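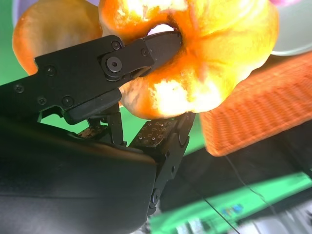

# Chapter 2: Open Containers for Play Food

**In this chapter**

- Classes of open container used in the play kitchen
- Fill level, rim height, and visibility of contents
- Transfer of pieces between a bowl and a basket
- Choice of table covering
- Inventory and return to storage

**Key terms:** rim, flare, fill level, resting face, transfer, ground color, set count

Chapter 1 treated closed storage: lidded bins, drawers, and the cabinets that hold them. The present chapter covers the containers that stay on the table while a play kitchen is in use. They have no lid, they are handled many times in a session, and their contents change as pieces are served, mixed, and put away.

Two types account for most of the stock in an ordinary room. The first is the bowl, usually ceramic or plastic, with a continuous smooth wall. The second is the basket, woven from strip, cord, or fiber. Trays and plates are treated in Chapter 3. Although a shallow tray can do much of the work of a basket, it has no wall to speak of, and the rules on fill level given below do not apply to it.

The worked material for Part One comes from the Moon lending room, where Ok-hee Sung and Gun-woo Gil maintain a collection of 4000 pieces. Of these, 2515 are classed as play food. The remainder is tableware, cloths, and containers. Pieces are lent in sets, and each set goes out with its own bowl and basket.

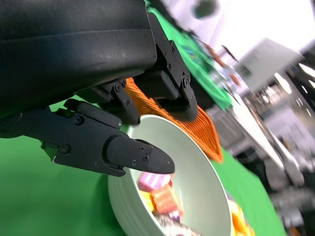
**2.1 BOWLS**

A bowl is described by three measurements: the outside diameter at the rim, the inside depth at the center, and the diameter of the foot. Depth governs how many layers of play food can be held. The foot governs stability. A bowl with a narrow foot and a wide rim tips readily when a piece is set down near the edge, and such bowls should be kept for light contents.

Smooth interiors cause pieces to slide toward the center. For round pieces the result is a compact group that is easy to count from above. For wedge-shaped or rectangular pieces the result is less regular. A slice may come to rest on its base, on its side, or leaning on its neighbor, and the surface it settles on is called its *resting face*. Decorated pieces should be placed by hand with the decoration upward, as a dropped slice will seldom land that way.

Fill level is recorded on a simple scale:

| Level | Condition |
|---|---|
| Low | Base of the bowl visible between pieces |
| Medium | Base covered, all pieces below the rim |
| High | One or more pieces above the rim |

A set intended for children under four is issued at the low or medium level. A high fill is acceptable for display only. When a bowl at the high level is carried, pieces above the rim are the first to be lost, and the loss is often noticed only at the return count.

Rim thickness also deserves attention. A thick, rounded rim is easier for a small hand to hold and is less liable to chip than a thin one. Ceramic bowls should be checked along the whole rim with a fingertip before each loan. Any bowl with a rough spot is withdrawn.

**2.2 Baskets**

Woven containers differ from bowls in that the wall has texture on both faces. Pieces with flat sides stay where they are put. Pieces with fine projections, such as stems, berries, and molded cream, can catch in the weave and should be lifted out singly.

The shape of the basket is noted on the loan card as round, oval, or rectangular. Where the sides lean outward, the amount of lean is called the *flare*. A moderate flare permits nesting on the shelf. Baskets without flare must be stacked base to rim, and they take up far more room.

Lina Atallah's shelf plan for the Cotar branch, reproduced in Appendix B, assigns nested baskets to the lower shelves and bowls to the shelf directly above. Each bowl is stored over its matching basket. The plan assumes a fixed pairing, and a room that mixes its containers freely will need a different arrangement.
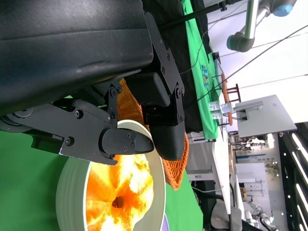

## 2.3 Position on the Table

In the standard layout the bowl and the basket are set close together, with the bowl nearer the user. The hand then travels a short distance during transfer. A slight overlap of basket wall and bowl rim does no harm provided neither container is lifted off the tabletop by the other.

The table covering supplies the *ground color*. A plain green cloth contrasts well with orange basketwork, with pale bowls, and with most play food in the red, yellow, and brown range. It contrasts poorly with leaf vegetables, peas, and green fruit. Rooms that lend a vegetable set should hold a second cloth in white or pale gray. Patterned cloths are not recommended at any age, as small pieces are hard to find against them.

Cloths are smoothed before containers are placed. Light wrinkles can be ignored. A raised fold under the foot of a bowl is corrected at once.

### Procedure 2.1: Setting out a bowl and basket

1. Spread the cloth and smooth it from the center outward.
2. Place the basket toward the back of the table with its long side facing the user.
3. Place the bowl in front of the basket.
4. Count the pieces against the loan card.
5. Put the pieces in the bowl, decoration upward.
6. Enter the fill level on the card.

At the end of the session the pieces are transferred to the basket one at a time and counted again. The two counts are entered side by side. Kipchumba Mwakyusa's Manodico card, used throughout this book, has a third column for pieces found in the wrong set. 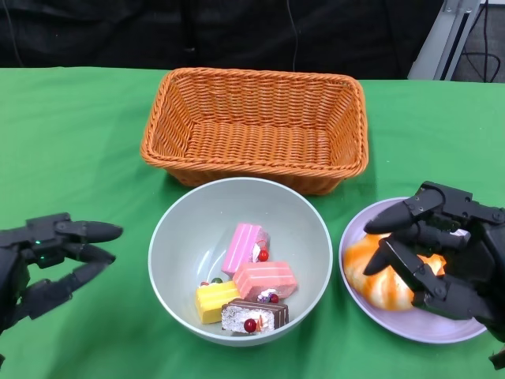 **Figure 2.4** Four toy cake slices in a bowl, basket empty. Compare the resting faces of the slices.

## 2.4 Cake Sets

Cake slices are the most demanding of the common play foods to store. The decoration stands up from the top face, the layers are molded in relief, and the shapes within one set are seldom identical. They should be kept in a single layer wherever the container allows. Section 2.5 gives minimum container sizes for sets of play cake, beginning with the Fondia sizes used at Moon.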